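Lernutholm Community Table Rental - FAQ

Last updated April. Still adding to this, email if yours isn't covered.

How do I book?
Email or the form. Form is faster. Tell us how many tables, what for, and what time you need them in the room. Xolani Mnguni does the bookings and answers most mornings before 11.

What does it cost?
Flat fee per table per day, price list is on the Rates page. Same price whatever you're using them for. Chairs are separate. Linens are separate and we don't stock many, so bring your own if color matters to you.

Is there a deposit?
Yes. 50 dollars per booking, not per table. Comes back to the card you paid with once the tables are checked in. Allow 3 business days. If it hasn't shown up by then write to Kgomotso Kruger, not Xolani, he can't see the payments side.

How many can I get?
We've sent out 200 for one event but that was with a lot of warning. For anything big get in touch early. Small orders, a few days is usually fine.

What sizes?
Long, square, round. Long ones fold in the middle. Square ones don't fold, legs come off. Round ones are heavy, get a second person.

Do you deliver?
Inside Lernutholm, yes. Outside, ask. Driver brings them to the first door on the ground floor. Stairs not included!! Please read that one twice. If there's an elevator, tell us when you book and measure it, the round tops don't fit in the small ones.

Can I pick up myself?
Yes, side entrance, 8 am to 4 pm. Bring a van or a wagon with the seats down. Bring a blanket. We don't lend straps anymore, they never come back.

Can we do crafts on them?
Sure. Cover them first. Kraft paper, old sheet, whatever. Water-based paint wipes off if you get it quick. Permanent marker, super glue, resin, no. Glitter is allowed but Kgomotso would like you to know she is against it.

What about food?
Fine. Hot pans need a trivet or a folded towel. Red wine and turmeric, wipe right away. Candles in a holder with a lip.

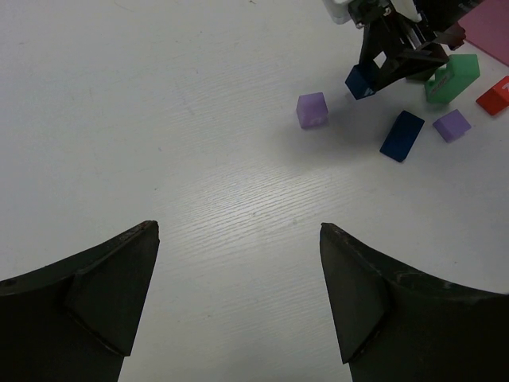

How do I clean one before it goes back?
Damp cloth, drop of dish soap, dry it off. No scouring pads, no bleach. Tape residue, use a bit of cooking oil, leave it a few minutes then soap. Don't scrape with a knife. We do a proper clean here anyway so don't lose sleep over it, just get the sticky stuff off.

It wobbles.
Check the foot caps first, they screw in and out. Then check the floor. If it still wobbles call and we'll swap it the same day if the van is out your way.

I scratched one. Am I in trouble?
No. Small scratches are wear, we don't charge. Deep gouges, burns or a snapped leg come out of the deposit. Tell us when you return it, please, so it doesn't go straight out to the next person.

Can I keep it an extra day?
Usually. Ask before the return time, not after. Late with no word is one more day's fee.

What if I cancel?
Up to two days before, full refund. After that we keep the delivery charge. Bad weather for an outdoor event, talk to us, we'll move the date if we can.

Are they OK outside?
Dry day, yes. Not overnight, not on wet grass. Dew gets into the edges and they swell.

Do schools get a discount?
Schools and libraries yes, see the Rates page. You'll need to book from a school adress.

Do you sell old ones?
Twice a year. Sign up for the list by email with SALE in the subject. Cash or card, no holds, no delivery on sale tables.

Who do I call if something goes wrong on the day?
Number is on your confirmaton. Ziad Jaber has the phone until 9 pm. After that leave a message and he'll call back in the morning.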